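Talk notes - Keeping the Family Stories
Pemlow Public Library, community room, 4th February

Wait for people to get settled with their coffee. Say thank you for coming out in the cold, and thank the library for the room. Mention that the handouts are on the back table and that there are large print ones too.

Start with my grandmother's bread story. Go slow on this one, it always takes longer than I think it will. She told it to me so many times that I stopped listening, and then one November she was gone and I found I couldn't remember whether the oven was in the house in Savidell or the one before it. I had her recipe card, I had the pan, and I didn't have the story. Pause here. Somebody in the room usually nods.

So tonight is about getting those stories down while the people who own them are still around to correct you.

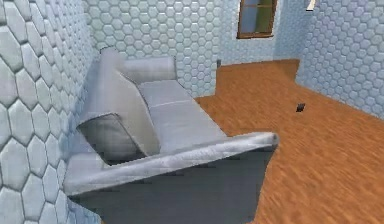
Where you sit matters a great deal more than what you record with, and I wish I had known it when I began. My first try was with my great-uncle at the dining table, the two of us facing each other like a job interview, and he gave me 15 minutes of yes and no. The next time we sat side by side on the couch and he talked until supper. A big soft gray sofa like this one, with a padded arm to lean on and a cushion to tuck behind a sore back, will do more for you than any list of questions. Sit at an angle if you can, so that nobody has to look anybody in the eye during the hard parts. Turn off the television, and put the dog out if the dog is a talker.

(If they laugh at the dog, tell the one about the beagle on the Kontogiannis tape. If not, move along.)

Next, what to ask. Please don't open with "tell me about your childhood" - it's too big, and most people will say it was fine. Ask what was on the kitchen windowsill. Ask who got the good chair, and what the house smelled like on wash day. I ask for three things at the start of every visit: a meal, a walk, and somebody they were a little afraid of. The last one is my favorite, and I have never had it fail.

Let the quiet go on longer than you like. I used to jump in, and when I play those old tapes back I can hear myself stepping right on top of the good part. 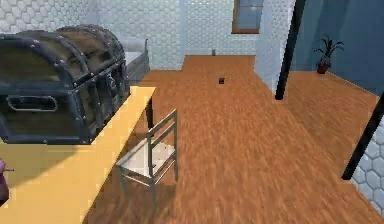 Then there's what to do with it all afterward. I have 76 recordings from my own family now, and for years they sat in a shoebox with no labels, which I'm ashamed to tell a room full of library people. Write down the name, the date and the place before you go to bed that same night. Make a second copy and give it to a cousin in another town. Mine goes to Triltden, to a cousin who has never listened to any of it and keeps it very safe.

Typing them up is slow work. My full set came to 473 pages, and I did it in the evenings over two winters with a heating pad. You don't have to type every word! A half page of notes saying what's on the recording and where to find it will make your grandchildren very happy.

Hand around the sample label sheet. Take questions. Somebody will ask about relatives who don't want to be recorded - say to leave the machine at home, go anyway, and write down what you remember in the car before you start the engine.

Remind them to stack the chairs.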